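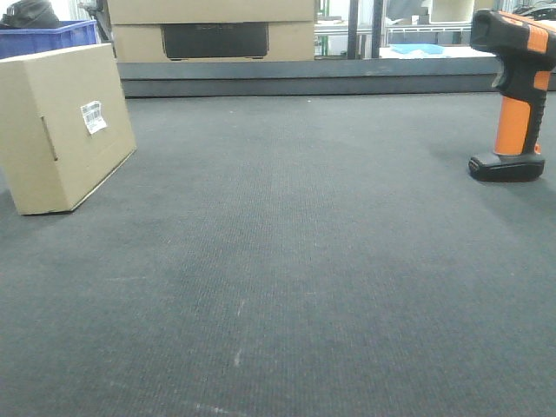 Visits and Trips

A day at the Plestwood paper mill

In July our reading club went to see the old paper mill in Plestwood. The train from Triltby takes 60 minutes, and from the station we walked along the river. We were met at the gate by Kaj Fogh, who has worked there since he left school and speaks very quickly, so I did not understand every word.

The first hall is for the pulp. It is loud and it smells of boiled cabbage. The mill makes 3,000 sheets on a good day, most of them for bookbinders. Before the fire it had 244 workers, and today it has 20.

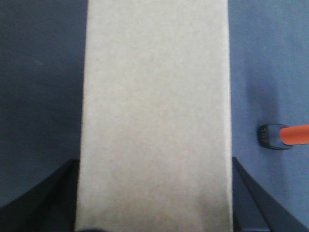 After the pulp hall we went up to the drying loft. The windows have wooden shutters, which are opened or closed depending on the wind. Tove Lauritsen showed us how she lifts a sheet by two corners. I tried it also and tore mine, but she was very kind about this.

For lunch there was fish soup in the canteen. I can recommend it, but bring cash.

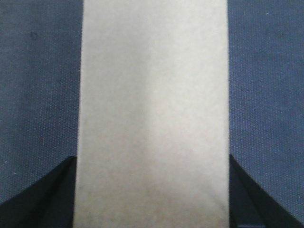
How to get there

Take the local train toward Vikisness and get off at Plestwood. Tours must be booked by telephone. The shop closes one hour before the mill.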